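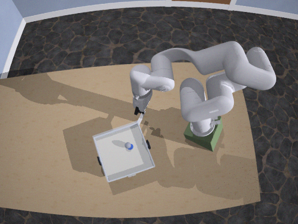

## 4. Placing and leveling the workbench

This section applies to all Drestavby benches supplied with a fixed top. Read it in full before unpacking the legs. Benches intended for wall mounting are covered in Section 8.

### 4.1 Choosing a location

The bench must stand on a solid, dry floor. Concrete, tile and well-supported floorboards are suitable. Carpet is not, as the feet will continue to settle for several weeks and the top will drift out of level.

Leave a clear space of 100 cm along the working side. The back of the bench may stand against a wall, provided that a small gap remains for air to pass behind the top.

**Caution:** Do not place the bench over a floor vent or beside a radiator. Uneven heat may cause the top to cup. Damage of this kind is not covered by the warranty.

### 4.2 Fitting the legs

Two persons are required for this step.

1. Lay the top face down on a blanket or on the packing foam.
2. Set each leg in its corner with the stamped letter facing outward.
3. Insert the bolts and turn them by hand until they meet the washer. Do not use a wrench yet.
4. Attach the long rail between the rear legs, then the two short rails at the ends.
5. Check that the rails sit square to the legs. Tighten all bolts in turn, working from corner to corner.
6. Lift the bench by its legs and turn it upright. Do not drag it or roll it over on one edge.

**Note:** Kits packed before December contain slotted bolts. These fit the same holes and are tightened with the flat key in the hardware bag.

### 4.3 Leveling

1. Turn all feet fully in.
2. Place a spirit level across the width of the top, near one end. Adjust the feet at that end until the bubble is centered.
3. Repeat at the other end.
4. Place the level along the length of the top and correct any remaining slope by turning both feet at the low end by the same amount.
5. Press down firmly on each corner. If the bench rocks, lower the foot that has lifted until it meets the floor.
6. Tighten the lock nuts and check the level once more - tightening can shift a foot slightly.

Check the level again after the first week of use, and whenever the bench has been moved.

### 4.4 Finishing the top

Tops leave the Flakilcombe workshop with one coat of oil. A second coat should be applied before the bench is put to regular use.

Wipe the surface with a dry cloth. Apply a thin film of Fodel bench oil along the grain, wait for it to soak in, and wipe off all that remains. Allow the top to dry overnight.

**Warning:** Cloths soaked in oil can catch fire without a flame. Spread them flat outdoors to dry, or place them in a metal can filled with water and close the lid.

Questions regarding missing parts should be sent to Skye Urquhart in Customer Support. Please quote the bench number printed under the rear rail.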